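Why Bins Have Sloping Walls

Pour a bag of rice into a shoebox and try to scoop out the last few grains. They collect in the corners, where the spoon does not fit. Now pour the same rice into a mixing bowl. The grains slide down the curved sides and gather at the bottom. The shape of a container decides where its contents end up.

Factories and warehouses store many small parts in large open bins. A part is one piece of a bigger product, such as a bolt or a block. Parts that are dropped in without being sorted are called bulk parts. They point in all directions and some of them lie on top of others.

A bin for bulk parts often has walls that lean outward at the top. Such a wall is a ramp. Two forces act on a part resting on it. Gravity pulls the part down the slope. Friction, the grip between two touching surfaces, holds it back. When the slope is steep enough, gravity wins and the part slides to the floor of the bin.
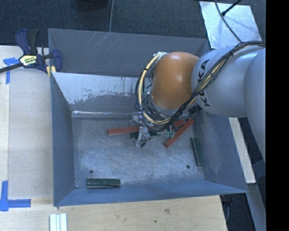 The floor is usually flat. A part that reaches it stops sliding and stays where it is until it is picked up or pushed. Long parts tend to settle on one of their long sides, because in that position their weight is low and well supported. A long block standing on its end tips over easily.

Many bins are made of sheet metal, which is metal rolled into a thin, flat layer. It can be bent into shape and it resists knocks. Parts that rub against it leave scratches. Paint on the metal can chip.

Test it yourself

You need a baking tray, a ruler, and a wooden block.

1. Lay the tray flat and put the block at one end.
2. Lift that end slowly until the block starts to slide.
3. Measure the height of the raised end and write it down.
4. Cover the tray with a dish towel, hold the towel in place, and repeat.

The towel has more friction than the bare tray, so the block needs a steeper slope.

Text: Eglė Rozīte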